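# Cellaring a strong stout at home: which bottles, and where?

Posted under: Beer at Home
Viewed 1236 times

**hopsandhallways**

Hi everybody! I've been drinking craft beer for a few years now (mostly pale ales and whatever is pouring at the taproom before a show), and I've only just gotten interested in keeping bottles back to see how they change. My trouble is that I bought six bottles of the Valby imperial stout in May, the one with the wax top, and I have no idea where to put them. We don't have a basement. I have a hall closet that stays pretty cool, a kitchen cabinet over the fridge, and a garage that gets awfully warm in summer and freezes a little in winter.

I also have four cans of the Turnama hazy IPA, and my brother-in-law swears those will get better with time too. He's usually right about food and usually wrong about everything else, so I thought I'd ask here before I did anything silly. And should the bottles lie down like wine? I've seen it both ways, and the guy at the store in Drekusthorpe just shrugged at me and sold me a glass.

Thanks so much for any help, and sorry this ran long!

**oldporchmalt** (1114 posts)

Welcome, and what a nice beer to start with! I put away some of that same stout a while back and I still think about the second bottle.

Hall closet, without a doubt. What you want is dark, cool and steady, and steady matters more than people think. A closet that sits in the low sixties all year will treat your stout a lot better than a garage that swings up and down forty degrees. The cabinet over the fridge is probably the worst spot in the whole house. Warm air comes up the back of the refrigerator all day long and that cabinet just soaks it up. I lost a very good barleywine that way, and it tasted like the box it came in.

Stand them up. Wine lies down to keep the cork wet, but your bottles have a regular cap under that wax, and standing keeps the yeast settled on the bottom where you want it. Even with corked beer I stand mine, though I know folks who'd argue with me until closing time about that.

As for the IPA, please drink it! Tonight if you can. Hops fade fast, and a hazy one fades faster than most. Check the bottom of the can for a packaging date, and if it's been more than a couple of months, don't expect much of it. Your brother-in-law may be thinking of the old English kind, which is another animal.

Here's how I'd spread out your six:

- one now, so you know what you started with
- one at six months
- one each at year one, two and three
- the last one whenever somebody gets married or has a baby

Write yourself a little note each time. I use a tag on a string around the neck with the month I bought it, and I scribble on the back after I've had it. My handwriting gets worse toward the bottom of the tag, but I can mostly make it out.

Oh, and cut the wax with a small serrated knife, going around just below the lip of the cap. Don't try to pry straight through it. You'll get crumbs in the glass.

**sekiguchi_fan**

garage is fine if its insulated. mine is and I keep everything out there, roughly 300 bottles. never had one freeze. the Sekiguchi rice lager does NOT age though, dont bother, I tried it twice

**hopsandhallways**

Oh, this is wonderful, thank you both! Mine isn't insulated at all (you can see daylight under the door), so closet it is. I moved the vacuum out and the stout in this afternoon. The IPAs are in the fridge and there'll be two fewer of them by bedtime.

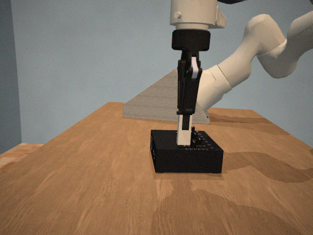
One more thing, if you don't mind: how long should I let a bottle sit upright in the fridge before I open it, and how cold should it be when I pour?

**oldporchmalt** (1114 posts)

Give it a full day in the fridge so the sediment packs down nicely, then take it out half an hour or so before you want it. Somewhere in the low fifties is lovely for a big stout. Straight from the fridge you'll taste the bitterness and the roast and not a whole lot else. Pour slowly down the side of the glass in one go, and stop when you see the cloudy part coming up to the neck. A small glass is plenty, and you can always go back. Let us know how the first one tastes!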